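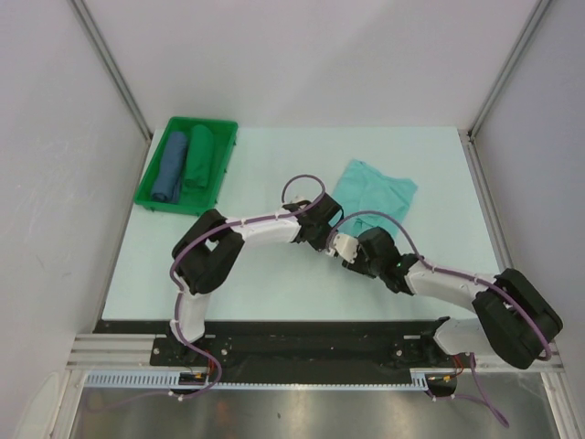 Dirnavby Savings Bond

Category: Personal finance > Fixed-income savings

Print this page | E-mail this page

The Dirnavby Savings Bond is a fixed-term savings product issued by the town of Dirnavby and sold through the brokerage Mikkelsen. It pays a set rate of interest once a year, in November, for a term of 12 years.

The smallest purchase is 200 crowns. Bonds can be cashed in early – after the third year – but the holder gives up the last interest payment. Interest is taxed as ordinary income.

The first issue drew 1,214 buyers. A later series, sold jointly with the neighboring town of Dava, was smaller and closed after 149 sales.

We use cookies to remember your settings. Accept | Learn more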